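Where Did the Sound Effects Go? A Count of Lettered Noise in Brurnov
Final report, comics and visual storytelling project
2019-07-15

1. Why we looked

Fans say that comics have gone quiet. According to this story, older adventure comics were full of crashes and bangs drawn right into the art, and newer ones leave the noise out because they want to look like movies. We read versions of it in fan columns, in the back matter of collected editions and in the introduction to the Lostel reprint of Brurnov, which calls the early issues "the last loud comic." None of these sources gave a count. We thought somebody should try one before repeating it again.

We picked Brurnov because it ran long enough to change artists and because the Maldonado branch library owns the whole Lostel set. That is a convenient reason and a weak one. A different series might give a different answer, and we say so now so that it is not buried on the last page.

2. What we counted

A sound effect, for us, was any lettered noise outside a balloon or caption box. A scream inside a balloon was dialogue. A "click" floating next to a door was an effect. Lettering on a sign or a truck was neither.

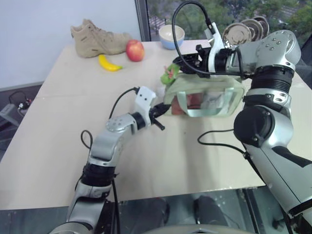
The rule sounded clear when we wrote it and it got worse with use. Brurnov has a habit of putting small noises in balloons with no tail, and the later issues have whispered words with no balloon at all. We argued over these for most of a meeting. In the end we counted the tailless balloons and left out the whispers, and a reader who disagrees could move our totals in either direction.

Each issue was read by 3 people working alone. Where they disagreed, the majority won. We did not keep a proper record of how often that happened, which we regret, as it is the first thing we would ask another group.

3. Results

We went through 3,353 panels and found 189 with at least one sound effect. The early issues do have more of them. So far the fans are right.

The trouble comes when fights and chases are separated from everything else. The early run is close to wall-to-wall action, while the middle run spends whole issues on the trial and the harbor strike, and people in court do not go "whump." When we compared only the action pages, most of the gap went away. A difference remained, but it was small enough that our own argument about tailless balloons could have produced it.
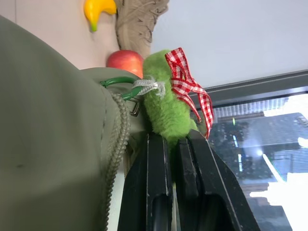
A fuzzy green plush hung from a bright green plastic clip.

There was one change we do believe in. Early effects are big and sit behind the figures, often in a color of their own. Later ones are small, thin and pushed to the side of the panel. A reader flipping through the late issues could easily miss them. We suspect "quiet" really means "small," and that the people complaining were going by memory of the page as a whole.

4. The problem with the reprint

Everything above depends on the Lostel books matching what was first printed. They may not. The credits page says the lettering was "refreshed" by Stostico, and nothing in the book explains what that word covers. It could mean cleaning up broken lines, or it could mean redrawing whole effects.

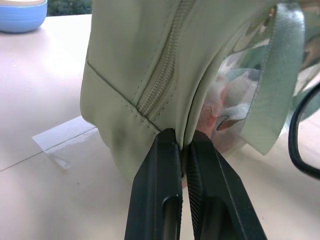 We managed to borrow original copies of 3 issues from a private collection and put them next to the reprint. Two matched as far as we could tell. In the third, a splash under the bridge was in the original and gone from the reprint, and an engine noise had been reset in a much thinner typeface. One missing splash proves very little. It does mean that a count made from reprints, ours included, should be read with some suspicion, and that an introduction praising the loudness of a comic looks odd in a book that may have turned it down.

5. Silent objects

Our last question was whether the quiet panels were quiet for a reason, and on this point we have more doubts than findings.
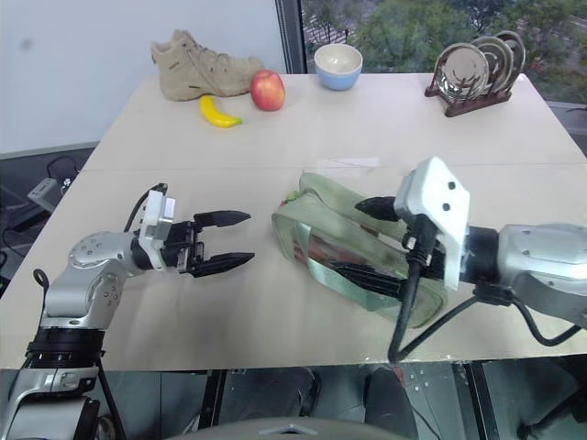

Many panels in Brurnov have no effect for the dull reason that nothing in them would make a noise. Critics tend to credit these panels with "restraint" or "tension," and we think that is often generous. Take the table in the photo, with its hiking boot lying on its side, a small banana and an apple by the toe, and a rack of plates standing over in the corner. Drawn as a single panel, it would need no lettering, and no one should praise the letterer for leaving it out. Let the artist tip the rack over in the next panel and the choice becomes a real one. Only panels of that second kind tell us anything about style, and we did not mark them separately.

6. What we would change

We would mark action panels while reading instead of going back for them afterward, which took us well into October and was done by tired people. We would work from original issues wherever they could be found. We would also record the height of each effect against the height of its panel, as size seems to be where the change happened, and at present all we have on size is our impression. The tally sheets are in the department folder, including the ones with coffee on them.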